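Marker storage in a short can: tip down or flat?

Posted Wednesday, July 19, 2023

etomska_k
I keep dry-erase markers at a long shared table and want them out of the way. Candidates are a Lim desk tray (flat) or an open metal can. Has anyone compared the two for tip life?

pralard202
Flat. Tip up starves the nib, tip down floods it and you get blobs on the first stroke. I ran 4 markers in each position through April. The flat ones wrote evenly, the tip-up ones were faint.

Maureen Catterall
Disagree in part. Capped and tip down is fine if they are used daily. The bigger problem is the can. A short wide one tips as soon as a long marker leans on the rim. Put weight in the bottom, and check the rim for burrs before reaching in.

etomska_k
Weight noted. Would a sheet underneath help with sliding? The table is slick.

medance
It does on mine. White can, metal rim, purple sheet under it, marker left flat on the table. The sheet also makes a white can easier to find on a white table.

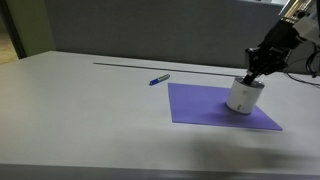 pralard202 replied that a sheet stops sliding but does nothing for tipping, and that a taller can with 3 dividers would fix both.

Maureen Catterall
A taller can hides short markers. Keep the low one and add the weight.

etomska_k
Going with the low can, weighted, for pens. Markers go flat in the tray.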